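Tolamov opens orders for Piruvus, a two-arm tabletop kit

Desham, Thursday, May 28, 2026

I've been itching to send this one out! Piruvus, our two-arm kit for labs, classrooms and stubborn hobbyists, is on sale from today at $3549. It clamps to the table you already own, and the first boxes ship in August.

We set it up with a dish rack and a handful of plates, a job that sounds easy until you try to teach it.

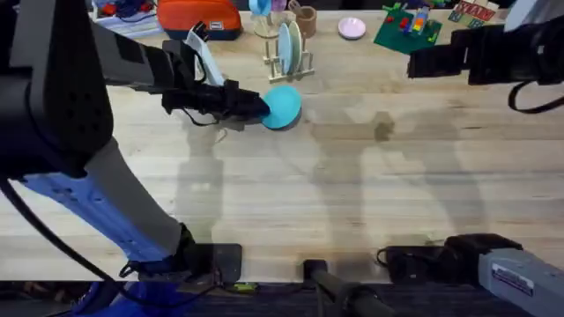 Piruvus at work on the tabletop, both arms clamped to the near edge.

Each arm carries its own wrist camera, so you get a close view of whatever the fingers are going after (and you can record all of it with the software in the box). Clear tableware is where I expected the most grumbling from our early testers.
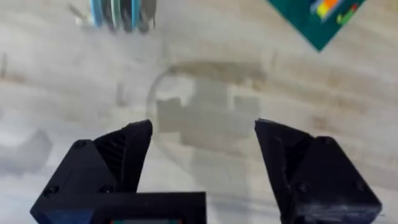
Quintero wrote back that see-through plates had been the hardest thing on their list, and that they'd want the camera settings explained a lot better in the manual. Fair enough, so the manual now has 13 extra pages on lighting and exposure.

The fingers are ribbed on the inside and they come off with ordinary screws. A spare set costs nothing extra with the first 777 kits.
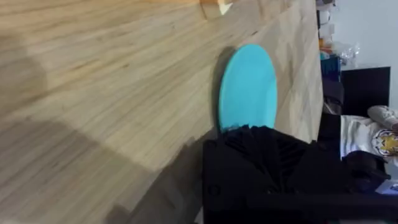

Over at Desham the testers asked for softer fingertips as well, saying they'd happily give up a little grip for them. We're working on those now and I'll write again when there's a price.
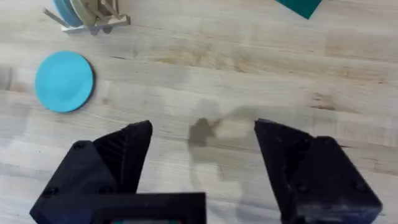 Schools get 10 percent off, and that covers spare parts too. Orders go through the Tolamov web shop, and if you'd like a loan kit for a review, just reply to this release and tell me what you'd want to try it on!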